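Sourdough starter in a plastic tub instead of a jar?
Bread & Baking > Starters and Levain

crumbfield
Has anyone moved their starter out of glass? I've kept mine in the same Kinnunen jar for 2 years and the narrow neck drives me nuts. Scraping it down is a workout! Thinking of a clear tub so I can get a whole hand in there.

ryeandshine
YES, do it. I switched last November and I'm never going back. A wide tub means you can stir all the way into the corners, and see-through walls still let you watch the bubbles (best part of the day, if you ask me). Mine is a bit smoky and I can see plenty. 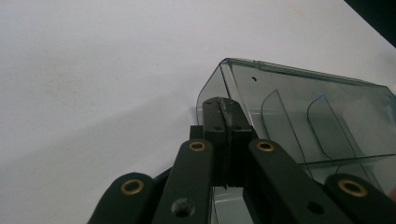 Reply #3
oldoven_pat
Going to disagree with the fan club. Plastic scratches, and scratches hold on to old flour paste. Glass cleans up like new every time. A straight-sided jar solves the neck problem, and Staker makes a nice one.

Reply #4
ryeandshine
Fair, but only if you go at it with a metal spoon! Silicone spatula, lukewarm water, done. I feed mine 400 grams at a time on big bake weekends and a jar that size weighs a ton.

Reply #5
voltley_loaf
Somewhere in the middle here. Tub for the big build, small jar in the fridge as backup. Rubber band on both so you can see the rise. My rye got up to the lid by 6 am and I was so happy I made pancakes with the extra.

Reply #6
crumbfield
OK, trying the two-container thing! Pat, does the Staker lid sit loose or does it clamp?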